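Nightstand

A nightstand, also called a night table or bedside table, is a small table or cabinet placed beside a bed. It holds whatever a person expects to need between lying down and getting up, along with a much larger group of things the person does not need and has not needed for years. Most nightstands have a flat top, one or more drawers or an open shelf, and a height close to that of the mattress. They are sold singly or in pairs, the pair being the more common purchase and the single being the more common result of moving house.

Name

"Nightstand" is the usual word in American English. "Bedside table" is preferred in Britain and is understood everywhere, having the advantage of saying where the table goes. "Night table" is heard in parts of the northeastern United States and Canada. Furniture sellers also use "bedside chest" for a nightstand with more drawers than usual and "accent table" for one that has not sold under its first name.

The term "commode" once covered some of the same ground. In the eighteenth century it could mean a low chest of drawers or a piece of bedroom furniture with a chamber pot inside, and buyers of antiques are advised to find out which they are looking at.

History

Small tables and chests have stood near beds for as long as there have been beds worth standing them near. The piece in its present form owes a great deal to the chamber pot. Before indoor plumbing, a household needed somewhere to keep the pot within reach at night and out of sight by day, and cabinetmakers answered with small cupboards, some fitted with doors, some with sliding shutters, and some made to look like a short stack of drawers. Many had a raised edge around the top, and some had cutouts in the sides to serve as handles.

As plumbing moved indoors, the pot went away and the cupboard stayed. It was given over to candles, prayer books, medicine and water glasses, and later to the electric lamp and the alarm clock. The lamp settled the matter of the nightstand's survival. A candle could be carried to bed and blown out, but a lamp had a cord, and a thing with a cord has to live somewhere.

In the twentieth century the nightstand was absorbed into the bedroom set, in which bed, dresser, mirror and nightstands were made to match and sold together. The set had its critics, who found it dull, and its buyers, who found it on sale. Matching pairs remained the standard in catalogs and showrooms long after many households had gone over to a mixture of inherited pieces, stools, and stacks of magazines that had reached a useful height.

Construction

The traditional wooden nightstand is a case built on four legs. In the simplest method, the side and back panels are joined to square or turned legs, and narrow horizontal rails tie the legs together across the front. The uppermost of these is the apron, a strip running just beneath the top. Besides adding stiffness, the apron hides the gap where the top meets the case, a part of the job that few makers are eager to show.

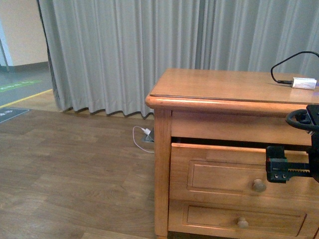

Drawers in older pieces run on wooden strips fixed to the inside of the case. They work well in dry weather. In humid weather the wood swells, and the drawer takes on opinions about being opened. Rubbing the runners with candle wax or a bar of dry soap is the customary treatment and has the approval of several centuries. Newer pieces mostly use metal slides, which are indifferent to weather but will sometimes release the whole drawer into the owner's lap.

Drawer faces may be flat or paneled. A paneled face has a raised or recessed rectangle in the middle, and is favored by makers who want a small drawer to look like more work. Knobs are the usual pull on a narrow drawer. A single knob is often placed at the center, and wider drawers may get two, which allows the user to pull on only one and jam the drawer at an angle.

The top is usually made slightly larger than the case, so that it overhangs on the front and sides. Its edge may be left square, cut at a slant, or rounded over. The full rounded edge is called a bullnose. It wears well, does not splinter, and is kind to the hip of a person crossing the room in the dark. The square edge looks crisper in a catalog.

Finishes

Clear varnish and lacquer are the most common finishes on wooden nightstands, chosen to resist water. They resist it for a time. A glass left overnight can leave a pale ring where moisture has entered the finish, and a hot mug can do the same in minutes. Light rings often fade without help. Darker ones have reached the wood and will be there for the estate sale.

Oil and wax finishes are easier to repair but need regular care, and are popular with people who intend to provide it. Painted nightstands hide poor wood and show every chip. Glass tops, sometimes laid over the wood as protection, keep it clean and turn the setting down of any object into an announcement.

Size and placement

The usual advice is that the top should be level with the top of the mattress or up to 2 inches above it. A lower table makes the sleeper reach down and grope, and a much higher one puts the lamp in the eyes. This advice was easier to follow when mattresses were of similar thickness. Modern mattresses have grown a good deal deeper, and a nightstand that matched one bed may come up to the knees of the next.

Placement is against the wall at the head of the bed, near an outlet and clear of any door. A gap of a few inches is commonly left between the table and the bed to allow for blankets. The gap also receives pens, hair ties, earplugs and glasses, which pass through it to the floor and are found when the bed is moved. Where a nightstand stands in front of a long curtain, the cloth should hang free behind it, or the curtain cannot be drawn without dragging the lamp along.

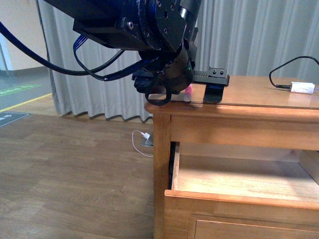 A wooden nightstand beneath a black robot arm.

In small rooms the nightstand may be replaced by a wall shelf, a headboard with compartments, or a cloth pocket that hangs from the bed frame. Windowsills are also used, chiefly by people who have not yet had something blow off one.

Contents

The top of a nightstand is for things in use and the drawer is for things that were. The top commonly holds a lamp, a clock or phone, a glass of water, and a book. The book is often joined by others before it is finished, and the pile is arranged with the one being read on top and the one that ought to be read at the bottom, where its weight is useful.

The drawer has no agreed contents. Spare buttons, foreign coins, expired cough drops, instruction sheets for appliances no longer owned and keys to unknown locks are all typical. The second drawer, where there is one, holds the same things from an earlier period.

The Kiseo Furniture Museum keeps a small room on the subject. Its collection of 922 nightstands includes many acquired with their drawers still full, and the museum's practice is to list the contents separately from the furniture. The printed list is longer than the guide to the rest of the building. A plain 6-drawer model made by the Kollár workshop is shown with every drawer open, and visitors are reported to recognize most of what is in it.

Notable designs

The Kollár model is a tall, narrow case made for rooming houses, where one nightstand was expected to do the work of a dresser. It was sturdy, cheap and prone to tipping when several drawers were pulled out together. Later versions were screwed to the wall.

The Clallell table, introduced in 2000, was an early attempt to build in a power outlet. The outlet was set into the middle of the top, exactly where a glass of water is usually put, and was moved to the back edge in the next version. The original is now scarce.

The Undness was a folding nightstand sold to renters. It packed flat and weighed very little. Owners praised it on moving day and had less to say about it on other days, the hinge being of the kind that gives way under a lamp.

Care and safety

Nightstands need little upkeep beyond dusting. Loose knobs are tightened with a screw reached from inside the drawer, which must first be emptied, and so most loose knobs stay loose. Wobble usually comes from an uneven floor and is cured with a felt pad or a folded piece of cardboard, the second being meant as temporary.

Taller models should be anchored where there are children, who regard open drawers as stairs. Candles are better kept elsewhere. Medicine should be locked up or moved to a high cabinet, although the nightstand drawer remains the first place most people put it.

See also

Chest of drawers
Commode
End table
Headboard
Junk drawer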